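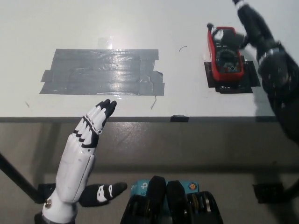 **Reviews / Data collection gear**

28 Dec 2022

We've had the Celeo teleop kit on the bench since the summer, and I finally have enough hours on it to say something useful. Short version: I like it, I'd buy it again, and I'd like a word with whoever wrote the export tool.

What we do with it is pretty plain. One of us drives the arms, the robot handles something on a white table, and every run gets saved as one example for the model to learn from. Lately it's been the red multimeter on its black mat, which is a great object for this (rubber casing, round dial, a shape you can get a hand onto). I got 34 keepable runs in one afternoon, and my old Malabanan setup never gave me more than 19!

The head view is the best part. You get the hands and the tabletop together, so when I review a run I can see what the fingers were up to without switching views. Latency feels fine too, though fast wrist turns still make me overshoot.

Now the grumbles. Calibration takes 7 minutes and you have to redo it after every restart. The labeling screen drops your notes if you tab away, so I type mine in a text file first like it's 1998. And exporting to Didamora format failed on three of my sessions before I found the checkbox for it, buried under "Advanced."

Support in Prumulville did write back the same day, which I appreciated. Four stars, and I'll bump it up if the February update fixes the notes thing.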